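Dromdale's 'Back to Pencils' Pledge Is Short on Details

November 12, 2020

The Dromdale school district says it will spend $3,075 per classroom to get younger students off screens and back to what it calls "hands-on basics": pencils, blocks, paper and glue. The plan was posted on the district website this week under the heading "Real Things for Real Learning." It runs two pages, and a good part of the second one is a letter from the supplier.

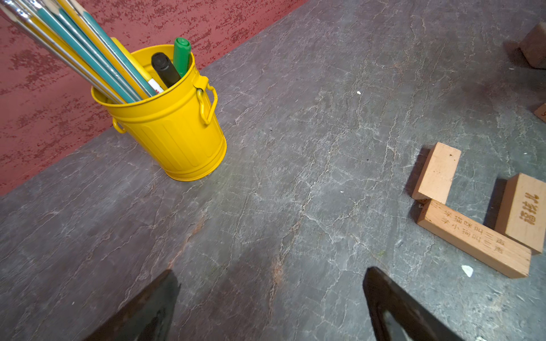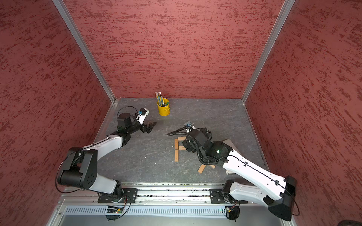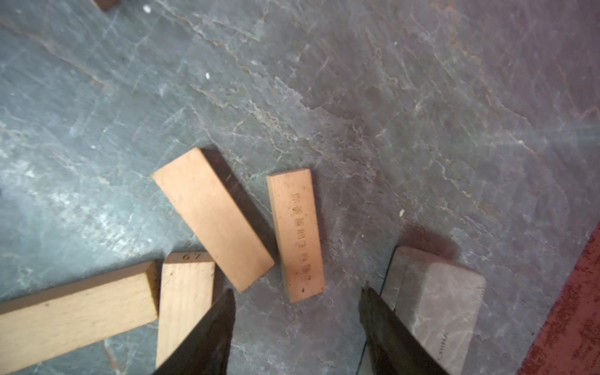 The yellow bucket in the first picture holds long sticks and markers; wooden blocks are on the stone-patterned surface in the last.

The supplier is Tundivine, a classroom goods company that also sells the district its reading software. Its letter says children who work with "physical learning tools" for 26 minutes a day show "deeper engagement." The letter does not say which children, how many of them, or who was holding the stopwatch. A footnote points to a study by Dekker, a consulting firm. The study is not attached, and we could not find it on the firm's website. A message left with Dekker had not been returned by Wednesday.

It is hard to be against pencils. Plenty of parents have spent this fall watching a six-year-old poke at a tablet for hours, and most would welcome anything that can be dropped on the floor without a repair bill. But the district has made this kind of promise before. The Bulano math kits, bought with much the same language, were supposed to be in daily use by the second month of school. Teachers at two buildings told us the kits are still in a closet. One said she had opened hers once, for the rubber bands.

The money is the other question. The pledge covers 22 classrooms in the first round, and the district says the cost will be met from "existing funds." Asked which funds, a spokesperson said the budget office was still working that out. Asked whether other companies had been invited to bid, the spokesperson said Tundivine was "already a trusted partner." District rules call for competing bids on large purchases, though there is an exception for add-ons to a current contract. Whether a bucket of pencils counts as an add-on to reading software is something the school board may want to ask.

Nor does the plan say what happens to the supplies if classes go fully remote again this winter. Glue sticks do not travel well over a video call. The district says kits "could potentially" be sent home, with families picking them up at the curb, but no dates or pickup sites are listed.

The price list in the letter is not much help either. It gives one figure for each classroom set, covering goods, delivery and something called "implementation support." We asked Tundivine how much of the total goes to support. The company replied with a link to its catalog.

The board is expected to vote on the purchase before Thanksgiving. The meeting will be held online, and comments must be sent by email before noon on the day.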